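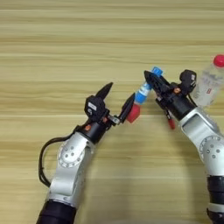
작은 통 하나에 로봇 집게 둘. 코트리 연습실.

4/12/21 | 글 차투리카 가마게
읽는 시간 6분

로봇은 어떻게 배울까? 답부터. 보고 배운다. 그것도 엄청 많이 보고.

여러분이 젓가락질 배울 때를 생각해 보자. 처음엔 어른이 하는 걸 봤지? 그다음 따라 했고. 콩 떨어뜨리고, 다시 집고. 로봇도 좀 비슷하다. 다만 로봇한테는 "이렇게 집는 거야" 하고 말로 해 줘도 소용이 없다. 대신 '예시'를 준다.

예시가 뭐냐면, 동작 한 번을 처음부터 끝까지 적어 둔 기록이다. 카메라에 보인 것. 그 순간 팔꿈치가 얼마나 굽었는지. 집게가 벌어졌는지 오므렸는지. 이걸 아주 짧은 시간마다 계속 저장한다. 만화책 한 장 한 장 넘기는 거랑 똑같다. 한 장만 보면 모르는데 쭉 넘기면 움직임이 보이니까.

그럼 맨 처음 동작은 누가 하나? 사람이 한다. 콤버그 팀에서는 사람이 조종 장치를 손에 쥐고 움직인다. 그러면 로봇 팔이 그대로 따라 움직임. 게임기 조종이랑 비슷한데 훨씬 느리고 팔이 아프다. 하루에 예시 146개를 모으면 그날은 잘한 날이다.
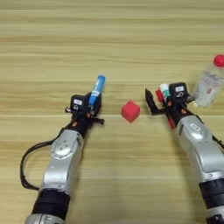
예시를 모을 때 어려운 건 '고르기'다. 물건이 하나뿐이면 쉽다. 그냥 그걸 집으면 되니까. 그런데 책상 위에는 여러 가지가 있고 손은 두 개. 왼쪽 집게는 파란 뚜껑 달린 통을 잡고 있고 오른쪽 집게에도 벌써 뭐가 들려 있다. 빨간 네모 블록은 그 사이 책상에 놓여 있고. 자, 블록을 집으려면? 한 손을 먼저 비워야 한다. 여러분은 생각도 안 하고 하는 일이지만 로봇은 이런 순서도 예시에서 배워야 한다.

그래서 똑같은 예시만 모으면 안 된다. 블록이 늘 같은 자리에 있으면 로봇은 블록을 배우는 게 아니라 '그 자리'를 외워 버린다. 시험 답만 외운 친구처럼. 블록을 손바닥만큼 옮겼더니 로봇이 빈 책상을 꽉 집은 적도 있다. 진짜다.

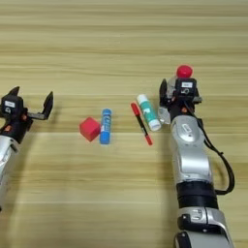 자리를 바꾸고, 방향을 돌리고, 물건끼리 붙여도 보고 떨어뜨려도 본다. 세워 놓았다가 눕혀 놓기도 한다. 한 가지 일을 가르치는 데 예시 100개로 될 때도 있는데 어림없을 때가 더 많다. 9월에 시작한 정리하기 연습은 지금까지 2117개. 아직도 모으는 중이다.

실수한 예시는 버릴까? 다 버리진 않는다. 놓쳤다가 다시 집은 기록은 꽤 쓸모있다. 로봇도 언젠가 놓칠 텐데, 그때 어떻게 해야 되는지 본 적이 있어야 하니까. 하지만 조종하던 사람이 재채기해서 팔이 휙 움직인 거, 그런 건 지운다. 재채기까지 배우면 곤란하다.

다 모으면 컴퓨터가 예시를 보고 또 본다. "이렇게 보일 땐 이렇게 움직이는구나" 하는 규칙을 조금씩 찾아 가는데, 이걸 '학습'이라고 부른다. 학습이 끝나면 사람은 조종 장치를 내려노고 로봇 혼자 해 본다. 잘 안 되면? 어디서 헤맸는지 보고 그 부분 예시를 더 모은다.

집에서 해 보기. 지우개랑 연필이랑 풀을 책상에 놓고 필통에 넣어 보자. 아주 천천히. 손가락이 언제 벌어지는지, 어느 손이 먼저 가는지 하나씩 말하면서 넣는다. 그다음 물건 자리를 바꿔서 또 한번. 말이 달라졌다면 예시 두 개를 모은 거다.

관련 글
- 로봇 집게는 왜 손가락이 두 개일까
- 므리다 선생님 반의 종이 로봇 만들기
- 카메라는 로봇의 눈일까?
- 부마스포트 공 줍는 기계 구경하기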